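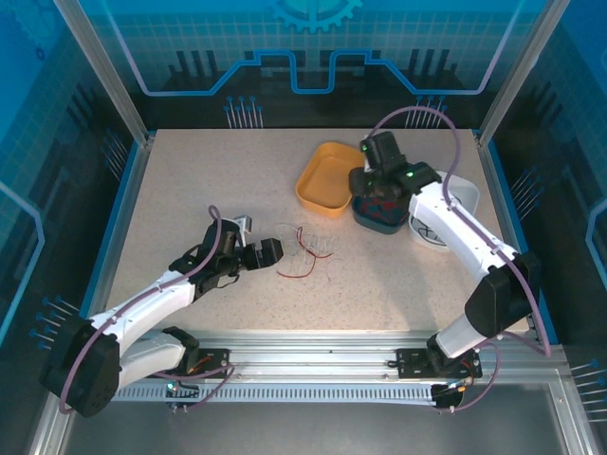 Filed under: Talks & Workshops / Speaker Notes

Start with the sorting bench at Stisside, before the cell went in. Five people on a shift, each pulling offcut wire out of a bin and putting it where it belonged. Sore thumbs by lunch. Then put up the cell: two arms on one rail, the tangle on the table between them, the containers along the back. Give people a moment to look at it. Point to the coiled black cable in the white bowl and the red wires in the teal container. Same job the bench did, same kind of mess to start with.

Next, what changed for the crew. No one was let go, and say so early because it will be the first question. Two people stayed on sorting. The others moved to harness repair at Sumley, which pays better but means a longer drive — two of them did not want it at first, and one still doesn't. Don't skip that part.

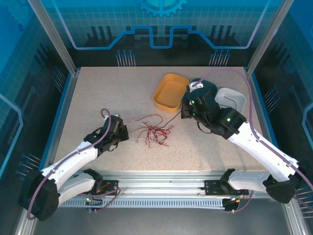

The jobs that stayed are different jobs. Fung-ping Ho used to sort by hand all day. Now she sets up the table, clears jams and decides what goes back for another pass. She told me she misses the talking. At the old bench you could chat for nearly five hours straight, and the new spot is quieter company.

Mention training. Amissah gave us a morning and a binder. The binder was fine, the morning was too short, and we ran our own sessions through July. If you're planning something like this, book the time before the gear arrives.

Pause for questions here. If someone asks about speed, say the Imo site is keeping those numbers and I'll send them around once they're checked.

Last section: who gets asked, and when. We asked the crew after the order was signed. Next time they see the layout first.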